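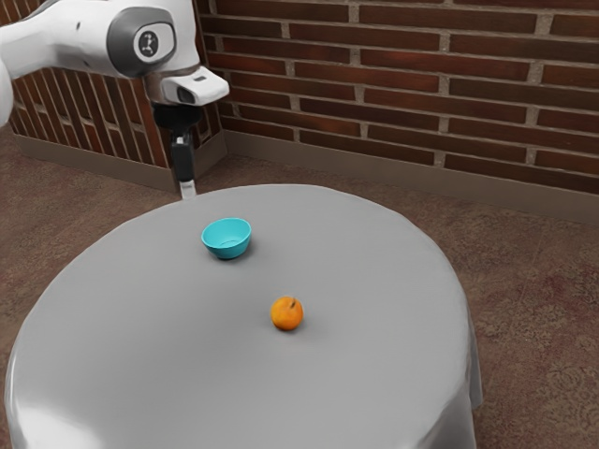 Slide 2 - Why we looked at table linen

Good morning. I buy linen for Tirneo, which runs 11 banquet rooms. Last year we had 1,612 tablecloths in circulation and no clear idea how many were fit to use. I'm going to go through what we changed, then take questions.

Slide 3 - Where the cloths went

Say first: very few were stolen. Most were pulled for stains, and the rest had scorched hems or had shrunk.
Shrinkage was the surprise for me. A cotton cloth that hung well in July was too short by winter - you could see table legs.
Pause here. People usually want to talk about their own laundry.

Slide 4 - Sizing

Measure the table, then add the drop twice. For seated dinners we use a longer drop than for coffee service.
Buy round cloths for round tables. Square ones on round tables leave corners that guests step on.
Order cotton a size up if you wash it hot.

Slide 5 - The two suppliers

We tried Thaler for cotton and Wutitus for the polyester blend. Pass the swatches around now, Thaler first.
The cotton feels better and takes starch. The blend dries faster and needs less pressing. We kept both - cotton for weddings, blend for everything else.
Don't get into prices. The contracts are still open.

Slide 6 - Stains

Wine: blot, cold water, wash the same night.
Candle wax: let it harden, scrape, then iron through paper.
Gravy: dish soap before it goes in the bag.
We allow 5 days from event to shelf. Stained cloths go in the Wuvness bags, tied separately.

Slide 7 - Storage

Roll the long ones, fold the rounds. Label the shelf by size and put clean stock at the back.
If time is short, skip to the label sheet and hand out copies. Questions after that.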